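Reading time: 6 minutes

The Painter Who Stopped Using the Horizon

When the Lau Gallery reopens its upper rooms to visitors on Sat 6 January, it will do so with a body of painting that has not previously been shown together. "Rustus" consists of 29 works on linen and panel, made over six years in a studio above a former seed warehouse in Plarnero. The artist agreed to speak with the gallery during the final weeks of preparation. The conversation took place over two afternoons in November, and has been edited for length.

The title comes from the name of a hamlet, now largely vacant, where the artist spent childhood summers. Visitors who expect views of the place will not find them. The early canvases retain a few roofs and a line of fence posts, but by the second room these have been absorbed into broad passages of ocher, slate and a chalky green that recurs throughout the series.

"I began with drawings made on the spot," the artist explained. "They were faithful enough, and I disliked all of them. Every one had a horizon about two-thirds of the way up, and everything I cared about was underneath it, in the field. So I moved the horizon up. Then I moved it again, and one morning it had gone off the top of the canvas and I left it there."

The decision had practical consequences. Without a horizon, the paintings lost their most obvious measure of distance, and the artist spent the greater part of a winter learning to build depth by other means. Several of the resulting studies are included in the exhibition at the artist's request, among them a small panel that was scraped down and repainted so often that its surface has a noticeable ridge along the left side.

"The gallery asked whether I wanted that one cleaned up or reframed so that the ridge would be less visible," the artist said. "I asked them to light it from the left."

The largest work, "Luma," occupies the end wall of the third room and measures 209 centimeters across. It was the last to be finished and, by the artist's account, the most difficult to leave alone. At first sight it appears to be nearly a single color, a warm gray with a slight violet cast. After a short time the eye begins to separate a series of thin horizontal bands, each a little cooler than the one beneath it.

"I mixed the gray from the same three pigments each time, and I never mixed it the same way twice," the artist said. "You can buy a perfectly good gray in a tube. It will behave itself. I wanted one that shifted a little when the afternoon came in through the windows, and the windows in that room are very good."

Asked whether the painting was intended as a picture of light, the artist was cautious. "I would say it is a picture of waiting for it. My grandmother kept her kitchen dark until she needed to see something. You sat there and your eyes did the work. I remember the table long before I remember any of the faces around it."

Work on paper plays a smaller part in the exhibition than in the artist's earlier shows. A case in the corridor between the second and third rooms holds two open notebooks and a selection of color trials. The trials are painted on strips cut from the margins of old seed catalogs found in the warehouse, and each is labeled in pencil with the date, the weather and the ratio of pigments. The artist described them as working records and was at first reluctant to lend them.

"They are not meant to be looked at for pleasure. If someone does take pleasure in them, I have no objection, but I would like them to look at the paintings first."

The gallery has accordingly placed the case so that it is reached only after the second room. Magnifying glasses will be available from the desk.

On the question of influence, the artist spoke more readily of trades than of other painters. A period spent assisting a sign writer was mentioned several times, as was a shorter one in a furniture workshop, where the task was to match new repairs to old surfaces. Both, the artist suggested, had encouraged a respect for edges.

"In the sign shop, an edge was either right or it had to be done again. In the furniture shop, it was the opposite problem. You were trying to make the edge disappear. I have been going back and forth between those two ideas ever since."

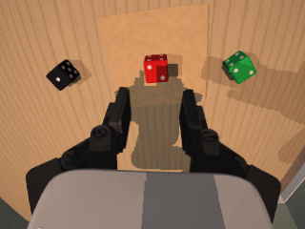
The subject of edges occupied much of the second afternoon. The artist holds that a painted shape is judged first by its boundary and only afterward by its color, and that most viewers do this without being aware of it. An orange-tan patch on a striped wooden tabletop, with a red die resting on it, makes the matter plain: the patch is only a little different in color from the wood, yet it reads at once as a separate surface, smooth and faintly clouded where the surrounding grain is lined. The thin, uneven dark outline along its right side does a good deal of the work. "If you softened that one edge, the whole shape would sink," the artist said. "And it is not square, either. The top slopes. A true square would have looked pasted on." Similar leaning shapes appear in the four panels grouped at the entrance to the third room, where blocks of pale orange are set into a darker brown field and tilted by a few degrees.

These panels are likely to be the least familiar to those who know the artist's previous work. They were painted flat on a table and turned frequently, so that for much of their making they had no fixed top or bottom. The orientation was settled only when the hanging wires were attached. The artist has since changed one of them, and the gallery has agreed that it may be changed again during the run of the exhibition.

"I do not think of that as indecision," the artist said. "The painting can stand either way. I happen to prefer it one way in the morning."

Titles were also left until late. Most of the works carry only a number and the name of a field, taken from a land survey of the Rustus area. The survey lists 54 named fields, of which the artist has used fewer than half. Asked whether the remainder would be painted in due course, the artist replied that the series was closed.

"I have kept the survey, and I still read it. The names are wonderful. But I noticed last spring that I was choosing a name first and then making a painting to deserve it, and that seemed to me a good time to stop."

New work has begun in the Plarnero studio. The artist declined to describe it in detail, beyond saying that it is smaller, that it is on paper, and that the horizon has come back in one or two places.

"Rustus" will be on view in the upper rooms of the Lau Gallery. Admission to the exhibition is included with general entry. The second and third rooms are lit mainly by daylight, and visitors who wish to see "Luma" under natural light are advised to arrive before the middle of the afternoon. Seating is provided opposite the end wall. A printed guide containing the full list of works, with the field names as they appear in the survey, may be requested at the desk.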